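4. Setting Up the Rodus Water Softener

This section covers choosing a location, connecting the softener to the house plumbing, filling the brine tank, programming the control head, and running the first regeneration. It applies to the single-tank Rodus sold by Gustus with the standard bypass valve (part 1184). If your softener came with the older bypass, part 1121, read the note at the end of 4.3 before you cut any pipe.

Read all of section 4 before starting. The water to the house will be off from step 4 of section 4.3 until the end of section 4.4.

4.1 Before you begin

Test your water and write down two numbers: the hardness in grains per gallon and the iron in parts per million. City customers can usually get both from the water utility. If you are on a private well, use the test strip in the parts bag or send a sample to a lab. You will need the numbers in section 4.6.

You will need:

- tubing cutter or hacksaw
- two adjustable wrenches
- tape measure and pencil
- thread seal tape
- pipe and fittings to match your plumbing
- bucket and towels
- softener salt, pellet or crystal type
- drain line clamp (in the parts bag)

CAUTION: Do not use block salt or rock salt. Block salt dissolves unevenly in this tank, and rock salt leaves dirt in the brine well. 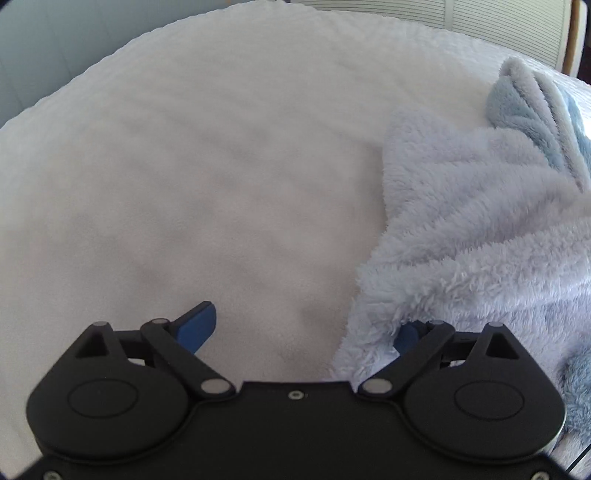 4.2 Choosing a location

The softener should stand close to where the water line enters the house, upstream of the water heater. It needs a level floor, a drain, and a grounded outlet that is not controlled by a wall switch.

1. Pick a spot where the temperature stays above freezing all year. An unheated garage is not suitable in most northern areas. Damage from freezing is not covered by the warranty.

2. Check that there is room to lift the brine tank lid all the way and pour in a bag of salt. A low shelf over the tank is a common mistake.

3. Measure from the softener to the drain. The drain line may run up to 30 feet. For longer runs, use the larger tubing listed in the parts section.

4. Decide which outside faucets should stay on hard water. Lawn and garden lines are normally left unsoftened, and the branch for these must come off before the softener.

5. Set the softener in place and check it with a level in both directions. Shim under the tank base if needed, never under one edge only.

NOTE: The softener must be kept out of direct sun. Sunlight can soften the brine tank and fade the display until it cannot be read.

NOTE: Where local code calls for a licensed plumber, sections 4.3 and 4.4 must be done by one. You can still do sections 4.5 through 4.7 yourself.

4.3 Connecting the water lines

The arrows molded into the bypass valve show the direction of flow. The inlet is on the right when you face the back of the control head. Many houses have the supply coming from the left, and in that case the pipes have to cross.

1. Turn off the water heater. For a gas heater, turn the knob to PILOT. For an electric heater, switch off the breaker.

2. Push the bypass valve into the back of the control head until both sides are seated. Use the silicone grease in the parts bag on the O-rings. Do not use petroleum jelly or pipe dope.

3. Snap the two retaining clips into place. Tug on the valve. It should not move.

4. Close the main shutoff valve. Open the lowest faucet in the house and one faucet on the top floor, and let the pipes drain.

5. Mark and cut the supply pipe. Have the bucket ready, as some water will stay in the line.

6. Dry fit all the pipe before you solder, glue, or crimp anything. The pipes should line up with the bypass valve without being pulled into position.

7. If you are soldering, finish all solder joints and let them cool before attaching them to the bypass valve. Heat will ruin the plastic threads.

8. Attach the inlet and outlet pipes. Tighten by hand, then a half turn with the wrench.

9. If your house wiring is grounded through the metal water pipe, install a ground strap across the cut. The strap is not supplied. Ask an electrician if you are not sure.

CAUTION: Do not hang the weight of the pipes on the bypass valve. Support them with hangers on the wall or joists.

Note for part 1121: The older bypass has a single push-pull handle and no built-in arrows. IN and OUT are stamped on the top, and the letters are small. The spacing between ports is also different, so the pipe layout in this section will not fit without the adapter. The adapter can be ordered from the Lultgate parts counter.

4.4 Connecting the drain and overflow

The softener has two drain connections. One is on the control head and carries rinse water under pressure. The other is the overflow elbow on the side of the brine tank and works by gravity only. They must not be joined together.

1. Push the drain tubing onto the barbed fitting on the control head and secure it with the clamp.

2. Run the tubing to a floor drain, laundry sink, or standpipe. Avoid kinks and sharp bends.

3. Leave an air gap of at least 2 inches between the end of the tubing and the highest level the water in the drain could reach. Never push the tubing down into the drain.

4. Tie or strap the end of the tubing so that it cannot jump out when the water comes on. It moves more than you would expect.

5. Connect the overflow tubing to the elbow on the brine tank. This line must run downhill all the way.

6. Set the bypass valve to BYPASS and slowly open the main shutoff. Let the open faucets run until the air is out, then close them. Check every joint for leaks.

The house now has water again, but it is not yet softened.

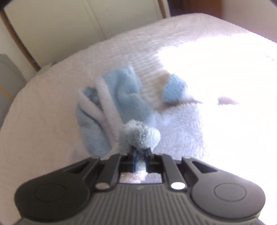 Stankevičius

4.5 Filling the tanks

Air has to be let out of the resin tank slowly. If the tank is filled too fast, resin can be pushed up into the control head or out the drain.

1. Open a cold water faucet near the softener.

2. Turn the bypass valve a short way toward SERVICE until you can hear water entering the tank. Leave it there until the sound stops.

3. Turn the valve fully to SERVICE. Let the faucet run until the water is free of air, then close it. The water may look yellow at first. The color comes from new resin and is harmless, but do not use the water for laundry until it is clear.

4. Pour three gallons of water into the brine tank. You only need to do this once. After that the softener refills the tank on its own.

5. Add salt. Fill the tank no more than two-thirds full, and keep the top of the brine well clear. Put the cap back on the well.

6. Check the joints again, including those at the control head.

4.6 Programming the control head

Plug in the power supply. The display shows the model code for a few seconds and then the time, flashing. If it shows dashes, see Troubleshooting.

Use UP and DOWN to change a value and SET to go to the next one. If no button is pressed for a while, the display goes back to the time and keeps whatever you have entered so far.

1. Time. Set the present time. Watch for the PM mark in the corner of the display.

2. Hardness. Enter the grains per gallon from your water test. If your water has iron, add four to the hardness number for each part per million. For example, with a hardness of 15 and iron at one part per million, enter 19.

3. Regeneration time. The factory setting is 2:00 AM. Change it if someone in the house uses water at that hour – the house gets hard water while the softener is regenerating.

4. Salt level. Enter the number from the scale on the brine well, rounded down.

5. Press and hold SET until the display beeps. The settings are now stored.

The settings are kept through a power failure. The clock is kept for a short time only, so check it after a long outage. It does not adjust for daylight saving time. Reset it in April and again in the fall.

4.7 First regeneration

1. Check that the bypass valve is in SERVICE and that the drain line is tied down.

2. Press and hold REGEN until the display changes to FILL. You will hear the motor turn the valve.

3. Stay with the softener for the first 30 minutes. Look at the drain line, the overflow elbow, and the area behind the control head. A steady flow from the drain is normal. Any flow from the overflow is not. If you see it, turn the bypass valve to BYPASS and unplug the power supply.

4. When the cycle ends, the display goes back to the time.

5. Turn the water heater on again. The hot water will stay hard until the heater has been used up and refilled, which can take a day or more.

WARNING: Before turning on an electric water heater, open a hot water faucet and make sure that water runs from it steadily. An element that is switched on dry will burn out.

If the water still feels hard after two days, test a sample from a cold tap inside the house. Check first that the bypass valve is all the way in SERVICE. A valve left partly turned mixes hard and soft water and is the usual cause of service calls in the first week.

Write the installation date, the hardness setting, and the serial number inside the back cover of this manual. The serial number is on the label under the brine tank lid. You will be asked for all three when calling for service.

Section revised 31 December 2006. Replaces all earlier versions of section 4.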